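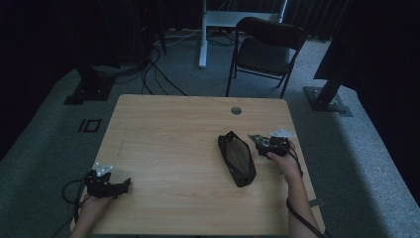 Stengate open afternoon, Farnport

I went along to the Stengate open afternoon in March expecting a quick wander and a biscuit, and came home two hours later than planned! The doors opened at 1.30 and they had 138 visitors last time, so I got there early and had most of the first room to myself.

The pouch table

A plain table on grey carpet, and I could have stayed there all day. The black zip pouch is a lovely odd shape, long and sort of six-sided, with a slightly shiny dark grey panel on top and black fabric round the edge. Egan, the firm that sews them, makes roughly 1000 a year (I'd have guessed far fewer) and had a leaflet on how the zips are put in.

And then the tabletop itself! I'm a bit silly about wood. It's very pale, creamy in places and nearly peach in others, with long wavy bands running across and one spot where the lines curl round what might be a faint knot. There are scratches and scuffs too, which I rather like on a table that gets used.
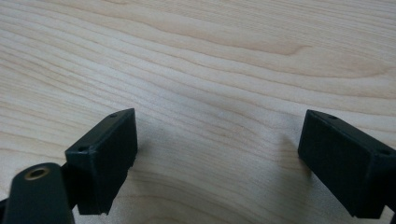 Getting there

Take the Stesus bus from the harbour, every 30 minutes, and get off at the stop after the bridge. Entry is free. Tea is at the far end of the corridor, and the ginger cake goes quickly, so have yours before the tour.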